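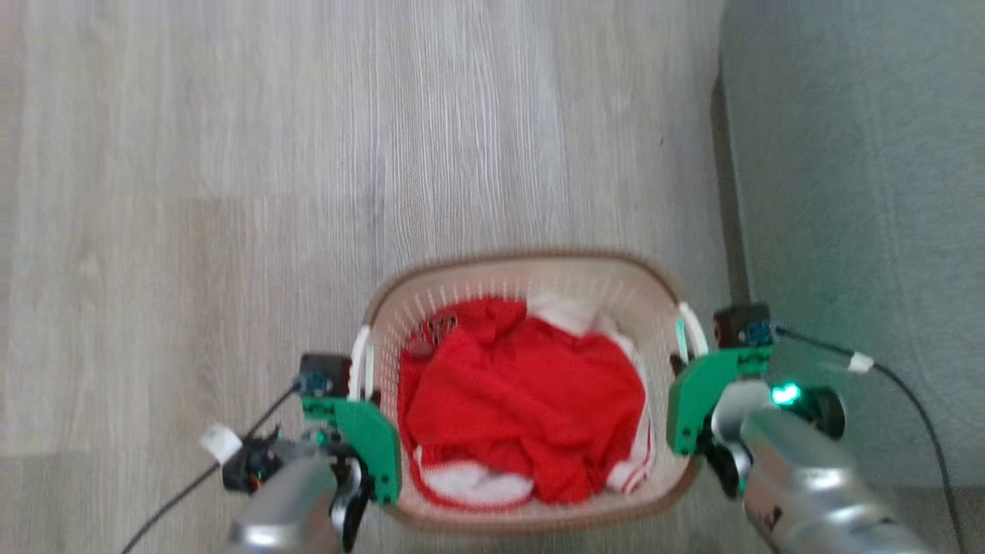 red stuff in the basket, white + red stripe trim is what I'm worried about

msky_lysenko
ok so how do I wash this. shiny red sports thing, white waistband with red stripes, plus something white in the same basket. tag is gone. 11 of these to do before the team plays in September and I am NOT handing back pink waistbands

Tekesell17
cold, inside out, done. you're overthinking

lesia_tk
NOT done. take the white thing out first!! red on its own, at least the first couple washes

Tekesell17
shiny sports fabric is usually polyester, barely bleeds. washed mine with towels for years

lesia_tk
usually. she said no tag so you dont know what it is. wet a white rag, press it on an inside seam for a minute, see if it picks up red

ololik
what lesia said. also no softener, and easy on the heat if theres a printed logo, mine cracked in the dryer

msky_lysenko
theres a small dark one yeah. so hang dry?

ololik
hang dry

prokop3095
different question, wheres the basket from? mine is solid plastic and everything in it smells by the next day. want one with slots

msky_lysenko
no idea, had it forever. slots are all up the inside walls, does air out ok

Tekesell17
or just dont leave wet stuff in a basket lol

lesia_tk
some of us have kids

msky_lysenko
did the rag thing on one. faint pink. so reds alone, cold, no softner. thx lesia

Tekesell17
faint pink is nothing but ok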